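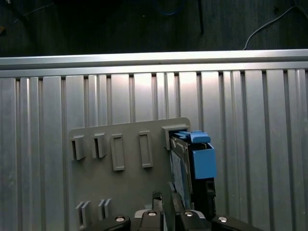
Aluminum rail above a ribbed panel, with cables on the floor behind.

Search this site
Enter keywords
Go

Publish the Drawing, or Don't Call It a Standard Size

Last updated: January

The hardware trade uses the word "standard" for at least two different things. The first is a size that anyone can make, because the dimensions and tolerances are written down where anyone can read them. The second is a size that one company sells a lot of. Buyers tend to assume the first and are often sold the second. I think catalogs should be required to say which one they mean.

Metal shelving is a good case. Take a shelf upright with slots along its length and a bracket that hooks into the slots. Four numbers decide whether the bracket fits: slot width, slot height, the distance from one slot to the next, and the thickness of the metal. A catalog will usually give you the length, the finish, and the load rating. The slot spacing may be given to the nearest whole millimeter, which is enough to rule a bracket out and never enough to rule it in.

I ran into this while refitting a storage room with a mix of Domau uprights, already on the wall, and Havach brackets, bought later. Both catalogs used the phrase "standard slot." The brackets went in at the top and seated at the next two positions. Lower down, the double-hook version would not seat at all without a mallet. The spacing error on any single slot was too small to see. A hook that engages two slots at once does not care whether you can see it.

I then measured what I had on hand, 214 slots across the uprights and a box of brackets. The Domau slots were consistent with each other, and so were the Havach hooks. Neither product was badly made. They had been made to two different drawings, and both drawings were private.

The usual defense is that a published drawing helps competitors. I don't find this convincing. A competitor with a caliper and an afternoon can get every dimension that matters, and will get them more accurately than a customer can. What the competitor can't get from a sample is the tolerance, and the tolerance is what the customer needs. Keeping it private costs the rival some testing and costs every buyer the ability to plan.

A better defense is liability. If a company publishes a slot drawing and a third party makes a weak bracket to fit it, the shelf fails and the first company gets the phone call. This is a real problem, but it has an ordinary solution. Electrical fittings and pipe threads have had public dimensions for a very long time, and the makers of each part answer for that part. The load rating belongs to the bracket. The geometry can belong to everyone.

Chareonsuk, a smaller supplier, prints a full dimensioned section of each profile on the back page of its catalog, tolerances included. The catalog is ugly and the drawings are reproduced too small. I have still ordered from it more than from the other two, because I can work out before paying whether a part will fit. Returns cost me postage and a week.

The cost of the current practice shows up mostly in replacement. A run of shelving lasts decades. A product line does not. When Prulcombe dropped its older upright, owners were offered the new one at a discount, and the new one took different brackets. More than 200 brackets in one building I know of went to scrap with nothing wrong with them. With a drawing, any small shop with a punch press could have made a matching upright.

The rule I would propose is short. If a catalog calls a dimension standard, it must either name the public document that defines it or print the dimension with its tolerance. If it does neither, the word to use is "proprietary" - a perfectly respectable word, and companies with good products should not mind it. I would also ask that drawings of discontinued parts stay available after the last one is sold. Storage for a one-page file is not a serious expense.

Until then, buy the uprights and brackets together, buy spares at the same time, and write the part numbers on the wall behind the bottom shelf.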